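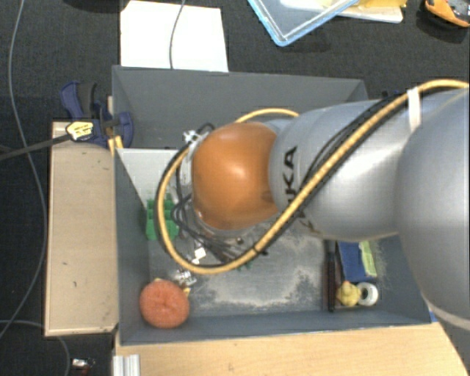

Bin picking at Borkowska: how we gather the examples

Welcome to our gallery page. My name is Kacper Jakubowski, and together with Şengül Coşkun I prepare the training examples for the picking project which we call Kasex. Many visitors of our web page asked how the examples are made, so we decided to show the daily work and to write some words to it. The text was last changed on 22 January 2022.

The aim of Kasex is simple to say. A robot should look into a bin with mixed things, choose one of them and pick it up without help. To learn this, it needs many examples of picks, good ones and bad ones. We collect them in our lab in Gulham, in sessions of 40 picks each. After every session the bin is filled in a new way, and one person writes down in the log what was put inside.

At the bin

The arm is a KUKA, and it works over a gray bin with slanted walls. The yellow hose goes along the forearm and makes a wide loop near the wrist. We gave much thought to this hose. If it is too short, it pulls on the wrist when the arm turns, and if it is too long, it comes before the camera and hides the objects. Şengül changed its length three times in October.

The things to pick

We like to mix shapes and materials. A yellow rubber duck lies close to a white ring-shaped roll, and in the opposite corner there is a round reddish-orange object with a surface like a sponge. The duck is a favorite of our guests. For the learning system it is a difficult thing, as it has almost no flat place where one can hold it.

The green block-like object by the left wall has raised parts and recesses. For such a shape we note in the log which part was touched first. Objects close to a wall get their own mark too, and we want to have at least 10 of them in every session.

Dust on the floor of the bin

The bin floor has scuffs and patches of pale dust. In the first weeks I cleaned the bin before each session, and the system learned only from clean pictures. Later we tried it in the hall of our partner Altance, where the bins are in use all day, and it took every dirty spot for an object. Now we clean only when something is sticky.

Clamp and board

A blue and black clamp sits at the left wall of the bin, near the wooden board. Before a session we check by hand that the bin does not move. One time it moved by 7 millimeters and we noticed it only in the evening. All examples from this day had to be labeled again, and this was a long week for both of us.

What we write down

For every pick we save the picture before, the point which was chosen, the force of the gripper and the result. The result can be "held", "dropped" or "nothing". Şengül also asked for a field "two objects", and I was against it at first, but we use it often. A session takes 60 minutes if there is no stop. Failed picks stay in the collection with the same care as the others.

If you want to send us objects for the bin, please write to the lab in Gulham first. They should fit in one hand and have no sharp edges. Glass we can not accept.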